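Skemdale Stage and Screen Credits

Version 1.4, released 2025-05-06

Summary

Skemdale is a table of acting credits for performers who trained in another profession before working on stage or screen. It covers 597 performers. Each record links a performer to an earlier field of study or work, such as medicine, law or engineering, and to a set of credited roles. The table was compiled from printed theatre programmes, film credit lists and published interviews held in the Addo collection.

The data is meant for work on career change in the performing arts. It is not a full filmography and should not be used as one.

Files

performers.csv holds one row per performer.
roles.csv holds one row per credited role.
sources.csv holds one row per source item.
training.csv holds one row per course or qualification.
CHANGES.txt lists corrections by version.

All files are UTF-8, comma separated, with a header row. Empty fields mean that the value is unknown. The value "none" means that the source states there was nothing to record.

Fields in performers.csv

performer_id: integer, stable between versions. Identifiers of removed records are not used again.
name_credited: the name as printed in the earliest source.
name_other: other spellings, separated by a vertical bar.
birth_year: four digits. Left empty where two sources disagree and neither is a primary source.
first_field: one of 24 codes, listed in full at the top of training.csv.
first_stage_year: year of the first paid stage role.
first_screen_year: year of the first credited screen role.
still_practising: yes, no or unknown. Refers to the earlier profession, at the date of the latest source.

Fields in roles.csv

role_id, performer_id, work_title, work_year, medium, language, role_name, billing, source_id.

The medium field takes the values stage, film, television and radio. Student and amateur productions are left out unless the same production later had a paid run. Dubbing work is entered as its own role, with the language of the dub.

Billing is copied from the source and has not been made uniform. A role marked "guest" in one source may be marked "special appearance" in another.
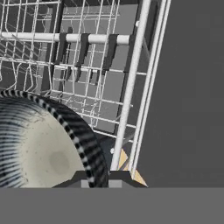 Where a performer took over a part during a run, the role is entered with the year of the takeover, and the year of opening is given in the notes column of sources.csv. Understudy work is included only if at least one performance is recorded.

Matching of names

Names were matched in two passes. The first pass used Deludex, a string matching tool set to a similarity threshold of 80. The second pass was done by hand on all pairs that the first pass could not settle. In 77 cases the hand check overturned the match suggested by the tool, mostly where a family name was shared or an initial had been dropped. These rows carry the flag "manual" in the match_type column of sources.csv.

Titles such as Dr are removed from name_credited and kept in name_other.

Known problems

Radio credits are thin. Few of the programmes in the Addo collection list radio work, and no broadcast logs were used.

Medicine is probably over-represented. Interviews tend to mention a medical degree more readily than a degree in commerce or science.

Work titles in translation are not linked to the original title. The Sarow title index can be used for this, joined on work_title and work_year, but the join fails for works with more than one release year.

The still_practising field goes out of date quickly and should be read together with the year of the source.

Changes in this version

Duplicate radio roles created by the March import have been removed.
The language field now uses three-letter codes throughout.
Two first_field codes for dentistry have been merged.
Line breaks inside role_name have been replaced with spaces.

Licence

The tables may be reused and altered with credit to Skemdale and the version number. Scans of the source programmes are not part of the release. Corrections should quote the performer_id or role_id and name a source that can be checked.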